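Replacing the Edge Trim on a Work Table

Home > Workshop > Tables and Benches

Push-in edge trim (T-molding) loosens when the barb on its back no longer grips the slot. Replacement takes one evening. The steps apply to tables with a machined slot and to most trim sold by length.

Before you start

Measure the thickness of the top at several places. Trim should match the thickest reading. Measure the slot width with a feeler gauge or a drill bit shank. Order enough for the full perimeter plus 192 mm for waste. A table with one 2000 mm side should get a single unbroken piece on that side.

Removing the old trim

1. Lift one end with a putty knife and pull straight out, away from the edge.
2. If the barb tears off in the slot, pick it out with a hooked scraper.
3. Vacuum the slot. Old glue must be scraped back to bare material.

Fitting the new trim

1. Lay the trim flat in a warm room overnight.
2. Start in the middle of the least visible side.
3. Seat the barb with a rubber mallet, working in one direction. Do not stretch the trim; it will shrink back and leave a gap.
4. At rounded corners, cut V notches in the barb 9 mm apart. At square corners, stop the trim and miter both ends.
5. Cut the last end 1 mm long and press it in.

Choosing a color

Dark trim hides scuffs but shows dust. On a light top it also makes the edge easier to see. 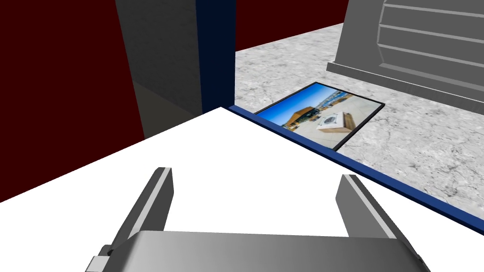
White top with dark navy-blue edge trim.

Troubleshooting

Trim lifts at a corner: remove it back to the straight run, widen the notches and refit.
Trim is loose everywhere: the slot is too wide. Use contact cement on the barb and clamp for 16 hours.

Page maintained by Sabine Gerlach. Corrections from Cledwyn Trevor added in October.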